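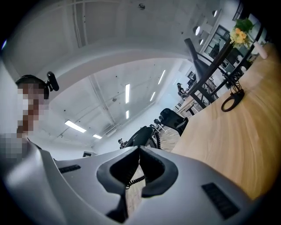
휴대형 그리퍼 Unda의 사용 기준은 작업자가 손으로 들고 움직이는 상태를 전제로 한다. 고정식 로봇 셀의 안전 거리 규정을 그대로 적용할 수 없으므로 Porkent는 별도의 취급 기준을 제품과 함께 배포한다. 기준의 첫 항목은 케이블이다. 검은색 나선형 코드가 조 패드 바로 뒤로 늘어지는 자세에서는 패드를 닫기 전에 코드가 틈새 밖에 있는지 확인해야 한다. 하우징 좌우의 슬롯형 그릴은 손이나 옷으로 덮지 않는다.

2월
글: Florêncio Barreto

적용 범위
본 기준은 Unda 본체, 교체용 소프트 조 패드, 연결 케이블에 적용한다. 고정 암에 장착하여 사용하는 경우에는 Carrilho 마운트 설명서를 우선한다.

작업 전 점검
- 패드 고무 테두리에 찢김이나 들뜸이 있으면 사용을 중지하고 패드를 교체한다. 패드는 반드시 2개를 한 조로 교체하며, 한쪽만 교체한 상태의 파지력은 보증하지 않는다.
- 바퀴 달린 의자는 작업 동선 밖으로 옮긴다. 케이블이 의자 다리나 좌판에 걸린 상태로 본체를 당기지 않는다.
- 작업대 가장자리에 유리병, 화병 등 넘어지기 쉬운 물건을 두지 않는다.

작업 중
연속 파지 시간은 23분을 넘기지 않는다. 이후 본체를 작업대에 내려놓고 2분 이상 휴지한다. 머리 착용형 카메라를 병용할 때는 카메라 배선과 그리퍼 배선을 한데 묶지 않으며, 각각 따로 분리할 수 있어야 한다. 개방형 사무 공간에서는 작업자 외 인원의 통행 경로를 바닥에 표시한다.

보관 및 기록
케이블은 꺾지 말고 느슨한 고리 형태로 감아 보관한다. 패드 교체 이력은 일련번호와 함께 Irkside 점검표에 기입한다. 점검표 양식은 제품 상자에 동봉되어 있으며, 분실 시 구매처에 재발급을 요청할 수 있다.

주요 사양
조 패드 최대 개방 폭: 59 mm
패드 형상: 둥근 홈형
하우징 색상: 연회색
기준 검토: Jhair Huanca

패드 규격이 다른 이전 모델에는 본 기준의 교체 항목을 적용하지 않는다.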